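Forum Ballier und Umland > Kommunales > Straßen und Verkehr

Thema: Ortsdurchfahrt Watau wird endlich gemacht!

yannick_guillot
Feb 12, 2019
Leute, ich komme gerade aus der Ratssitzung und bin noch ganz aufgekratzt: Der Ausbau der Ortsdurchfahrt ist durch! Die ganzen 541 Meter, von der Brücke bis zum Abzweig Fukville, mit neuem Gehweg auf der Nordseite (ja, auch vor der Schule!). Baubeginn soll im August sein. Bürgermeisterin Metwally hat den Plan richtig gut erklärt, auch die Sache mit den Regenrohren.
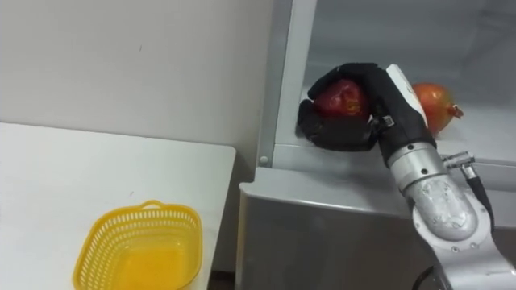 Die Anlieger sollen vorher noch Post bekommen, mit Plan und Ansprechpartner. Den Auftrag hat die Firma Mahrous, die haben auch den Marktplatz in Ballier gemacht, und der ist doch klasse geworden!

Pierina N.
Schön für euch, aber ich glaub es erst, wenn der Bagger dasteht. Das Versprechen höre ich seit 13 Jahren. Und was ist mit der Umleitung? Wieder alles durch die Gartenstraße?

yannick_guillot
@Pierina N.: Gebaut wird in 2 Abschnitten, der Bus kommt also weiter durch. Zur Gartenstraße hat Frau Metwally gesagt, dass Lkw außen rum müssen. Diesmal ist das Geld wirklich im Haushalt, ich hab die Zeile selber gesehen!

chaimae_o
Ich freu mich riesig über den Gehweg, mit Kinderwagen ist das da eine Zumutung. Nur schade, dass Tempo 50 bleibt. Da hätte der Rat ruhig mutiger sein dürfen.

Gemma Farina
Sehe ich anders, Chaimae. Tempo 30 vor der Schule gern, aber doch nicht auf der ganzen Strecke. Wer kommt mit zur Anliegerversammlung? Ich will wegen der Parkbuchten vor der Bäckerei nachfragen.

chaimae_o
Bin dabei! Und über Tempo 30 reden wir da noch mal :-)

Pierina N.
Na gut, ich komm auch. Aber die Gartenstraße lass ich mir schriftlich geben.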